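Lanyards and badges: the sorting table

Gallery page of the Darcombe conference helpers. Page updated 17/11/2024.

Every winter, before the January meeting, we take out the badge things from their boxes and look at all of them. It is slow work and not very exciting, but I have come to like it. In the last two years we wanted also to know how a lanyard sits when somebody wears it, and for that a foam head is very practical. It does not get tired and it does not ask when the coffee comes.

I have put on this page two pictures from the table, with some notes on the things. The notes became longer than I planned. The lines under the pictures are for the people who will do the same work in Renaud and in Bondenier, and who wrote to me with questions about the lengths, the clips and the holders.

First, the stock. We own 152 lanyards, and the orange ones are for the speakers. The visitors have green and the helpers have grey. In the beginning we had only one colour for all, and at the door there was always some confusion, so we changed it. I would not choose orange again for a dark hall, because under the yellow lamps it looks nearly the same as brown. For the daytime it is a very good colour and one can find a speaker from far away.

The foam head and the orange lanyard

The white head with the orange lanyard laid round it, on the squared cloth. The face is only lightly shaped, with closed eyes, a nose and lips. To one side is the red ink pad in its case, and there is also a box with a picture of a USB cable on the top.
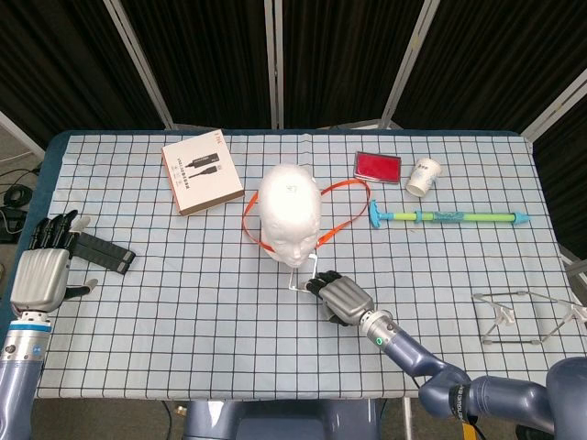 Yvette Wong: I would make the loop shorter for the speakers this time. In Renaud we had the badges hanging so low that they knocked against the edge of the lectern, and the microphone took every knock. We tied a knot behind the neck of each speaker, and it looked terrible from the back. Could you write down which length you use now, measured from the neck to the clip? And please, not the stretchy kind again.

I answer here, so that everybody can read it. We now measure the lanyard doubled, from the back of the neck down to the end of the clip, and for speakers we want the badge to finish above the third button of a shirt. I know that a shirt button is not a unit. But people have very different heights, and with a fixed number we had complaints from the tall and from the short ones equally. The stretchy kind we have given away, all of them, to a school.

About the knot: please do not make knots. After one day the strap keeps the fold and it never lies flat again. If a lanyard is too long, take it out and give the person another one. We keep a small bag of shorter ones at the desk in the entrance, with a paper label "short", and the desk people know about it.

The ink pad is for the hand stamp in the evening. When somebody goes out for dinner and leaves the badge in the hotel, the stamp helps at the door. A good pad lasts us 4 meetings if the lid is closed every time – if it stays open during one night, it is finished. I ask also that the pad is kept well away from the badges when you work. Red ink on a printed name cannot be removed, and we had to print a whole page again for the Mondeo group when one thumb had been on the pad.

Squared cloth is something I recommend to all who sort on a table. You can lay a strap along one line and see at once if it is longer than its neighbour, without a ruler. Ours is pale blue with thin black lines. Choose one without shine if you can, because with the shiny sort the clear holders are difficult to find again.

The clip and the holder

The head standing up on its own base, with the orange strap round the neck and spread out on the cloth behind. At the front are the small metal snap, the clip and, at the end, the thin clear badge holder.
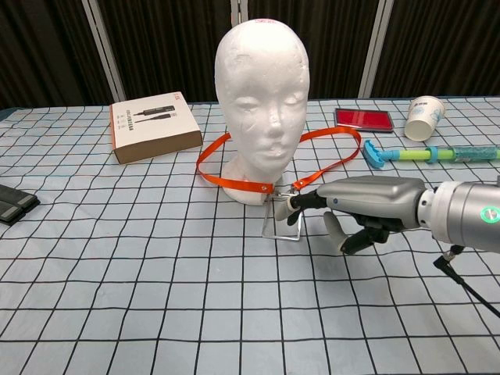 For the clips I have only one rule, and it is to open and close each of them once before it goes back in the bag. A clip with a weak spring looks the same as a good one. You will feel it in the finger, a kind of softness, and then it goes in the other bag for the repair or for the bin. Last winter we looked through roughly 100 in one afternoon with two people, and we had time for cake also.

The holders need more patience. Ours are the stiff clear ones, open on the short side. Wash them in warm water with very little soap, and dry them standing, like plates. When they are dried lying flat, some water stays inside and the next paper badge becomes wavy. Do not use alcohol on them. I did it one time with a whole bag, and they became white like milk.

Some of you asked what we do with the old paper badges. We take them out on the last day, at the exit, and they go to the paper collection. Names should not lie for months in a cupboard. The bag with the empty holders has the number 2742 on it, in thick pen, and this is only the shelf number from the storage room. Please leave it on the bag, also when the bag is empty.

For the people in Bondenier: you can borrow the foam head after the January meeting, together with the cloth. It travels best in a pillowcase. Write to the Darcombe desk and say which week you need it, and I will put it with the lanyards you have already reserved.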